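Reading a Demonstration
Course handout, unit 2: Field visits

Notes to go with the visit to the Erano open day at Prandside. Bring them to the discussion section. If you missed the bus, read them anyway, and get the observation sheet from someone who went.

Why we go at all

An open day is a sales event. I say this at the start of every term and every term a few people come back glowing. The hosts are polite, the coffee is free, and the things on the stand move. None of that tells you whether the work gets done when you've gone home. What a visit can give you is a look at the task itself: what has to be picked up, what it lies on, what is in the way, and who is helping.

Your sheet has two columns, "shown" and "said." Keep them apart. Most of the sheets I get back have one fat column of things said and a thin one of things shown, and the thin one is where the marks are.

What was said at Prandside

The opening talk promised household tidying "in any home." I wrote that down word for word and put a question mark next to it. The speaker then moved to hand-held grippers, the kind a person carries and works directly, and told us that demonstrations gathered this way carry over to a robot arm later on. Maybe they do. We were shown no arm doing it. Put the claim in the second column and leave it there.

There was also a slide with a success figure of 79 percent. I asked what counted as a success. The reply was that it depended on the task, and then the slide changed. Before a percentage means anything you need to know:

How many attempts were made, and by which operator.
Whether dropped items were tried again, and if so whether the second try was counted.
Who laid out the table before each attempt.
Whether the items had been used in practice.

I got an answer to the third one only. Staff lay out the table. That is normal, and it is also a large part of the result, so write it down.

Kushwaha, the other exhibitor in the hall, gave no figure at all. Some of you marked them down for this. I wouldn't. A missing number is easier to work with than one you can't open up.

Terms you will need

Grasp: the fingers hold the object well enough to lift it. A grasp is a moment and says nothing yet about the lift.

Deformable object: something that changes shape when squeezed or pulled. Tissue, cloth, plastic bags, most food waste. These are awkward because the shape you planned for is gone as soon as you touch it.

Clutter: objects near enough to the target to get dragged along or to block a finger.

Reset: putting everything back for another attempt. Ask who does it and how long it takes. At Prandside one reset took 14 minutes by my watch, most of it spent talking.

Teleoperation, for those who used the word on their sheets: the operator works a robot from a distance. Holding the gripper in your own hand is a different thing, and mixing up the two will cost you points.

The work at hand: clearing a table

Clearing up after a snack is a fair choice of task and I give them credit for it. It is dull, people do it every day, and the items are badly behaved. Orange peel is curved and springs about. Paper goes limp or bunches up. A checkered plastic cloth gives you pattern and glare together, which ought to bother any system that has to find things by looking. 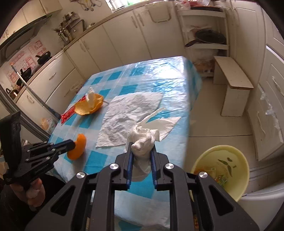
Signe Kvaran: I think the notes are too hard on this part. Picking up a tissue between two fingers is difficult, and doing it with one hand while the other deals with peel is harder still. If a person can do that with the same fingers a robot would have, then at least we know the fingers are up to it.

Fair, and I have left the comment in because it is the best case anyone made. Note how narrow it is, though. It says the fingers can do the job with a human brain and a human wrist behind them. It doesn't say what happens when you take those away - and that was the claim in the talk.

Look again at the tissue. The fingers have closed on a crumpled part, and a loose tail of it trails over the cloth. Would you call that a clean grasp? Write down your rule first, then apply it. Two of you using different rules will get different percentages out of the same afternoon.

For section

Bring the sheet with both columns filled in, plus one question you would put to Erano in writing. "How does it work" won't do. Ask for something they could refuse to tell you.

Those doing the longer report may compare Prandside with the Sodham visit in September. Use the same sheet for both. Reports go in the box by my door, stapled.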